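Hedutex foot-pedal handwash station: our club's verdict

Our junior soccer club was given two Hedutex handwash stations in February, through the Olleo community sport grants. Free gear is hard to complain about, but I've now had a full season with them at Trerkness Reserve and I'm going to anyway.

What you get

A 34 litre tank, a plastic basin, a foot pedal and a waste bucket. The brochure says assembly takes five minutes. It took me most of a half-time and all of the second half, mainly because the pedal hose is too short and pops off its fitting if you look at it sideways.

In use

Adults manage the pedal fine. The under-sixes can't press it and reach the water at the same time, so a parent ends up standing on it for them – which rather defeats the hands-free idea. The soap pump clogged by the third home game. I decant from a squeeze bottle now.

The waste bucket has no level marker. You find out it's full through your shoes.

It does save water compared with the old tap, I'll give it that, and the tank hasn't leaked.

The accessory basket

Sold separately, naturally. It's meant for soap and paper towel. A plain wire mesh basket from any discount shop does the same job, and on our canteen table it mostly collects disposable cups. 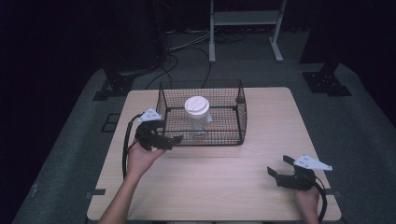
Compared with the Kinoshita

The club across the river has the Kinoshita model. Heavier and uglier, but the pedal is wide enough for small feet and the hose is clamped on properly. If your club is spending its own money, borrow one of those for a weekend first.

Rating: 2 out of 5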